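What a Humanoid Costs After You've Bought It

Sep 26, 2024

I went to see Nadiia Nechyporuk expecting to talk about the price of robots. She wanted to talk about shelves. Nadiia plans equipment purchases for Prostham, a small outfit that tests machines for home and store work, and she had her spreadsheet open before I'd even sat down.

"Everybody asks me about the robot," she told me. "Fine, it's the biggest line. But then you need hands, and the hands are a separate line. Spare fingers are another one!"
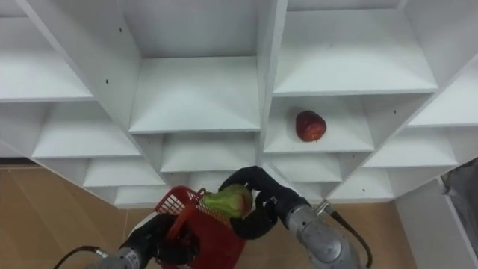
Fruit picking, indoor style: a pear over the basket, an apple still on the shelf.

Her rule is to hold back 20 percent of the hardware budget until the machine has been working for two months (she used to hold back 8, and she winced when she said it). Cables, connectors, covers, a second charger, shipping for repairs... it all comes out of that pot. I asked if vendors mind. "They'd love me to spend it up front on a service plan," she said, laughing. "I read the plan first. Jeter sent me one that left out the hands completely."

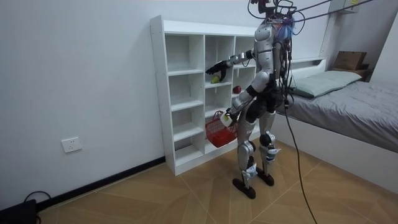
Reaching for the green ball, with the red basket on a lower shelf.

What surprised me was how cheap the rest of the list is. The room is ordinary furniture, the basket is plastic, and the groceries hardly show up in the total. Nadiia still gives them their own lines, mostly so she can compare one quarter with the next. Her colleague Severyn Antoniuk keeps the hours, and those are the numbers she fights for.

"A quote from Hrytsenko tells me what a machine costs on the day it arrives," she said. "I want the cost of 100 working hours, with the people in it."
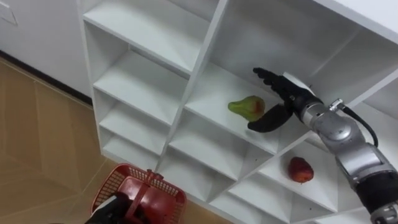 She plans for two people per session, and she won't sign an order until both are on the calendar. I think that's the part I'd have forgotten! She once pushed a delivery back to January over it, and the sales rep at Sakurum was not thrilled. "He got over it," she said. "We bought a second set of hands from him in the spring."

Before I left I asked her for the thing readers write to me about most.
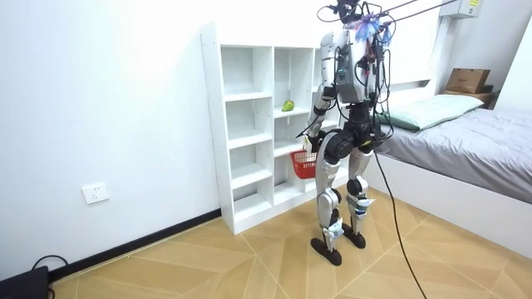
Should a small team rent before it buys?

"Rent if you can't name the job yet," Nadiia said. "Once you can write down the task and the hours per week, get a purchase quote and a rental quote for the same hours, and make both of them include repairs."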